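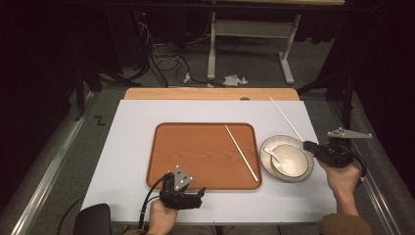 The town of Brevham has banned the word "authentic" from the signs at its summer food market, after two noodle stands spent most of June accusing each other of not being it. The rule took effect on Sunday, 20/07/2025, and covers banners, menus, aprons and, following a long discussion, balloons. It doesn't cover tableware, so a stallholder remains free to set out a white bowl and spoon beside a wooden tray with one chopstick on it and let customers reach their own verdict.

Market manager Ruben Martens said he had received 55 complaints about the word since the season opened, 20 of them from the same address. "I was asked to rule on a dumpling," he said. "I have a degree in parking."

Under the new rule, sellers may call their food "homemade" if it was made in a home, and "traditional" if they can name the tradition when asked. "Famous" is allowed for now. A first offense brings a written warning, and a second costs $111, the same as the fine for blocking the fire lane.

Milan Coppens, who runs the larger of the two noodle stands, spent Saturday evening painting over his sign, which used the word three times. It now reads "Noodles," with a good deal of fresh green paint on either side. He said sales on Sunday were slightly up.

His rival across the aisle, Tevine, has switched to "genuine." Martens said he was aware of this and would be looking into it after lunch.

The rule applies to all 13 food stands, including one that sells only lemonade and had been describing it as authentic Toledo style. The owner declined to say which Toledo. The market runs every Sunday through the end of September.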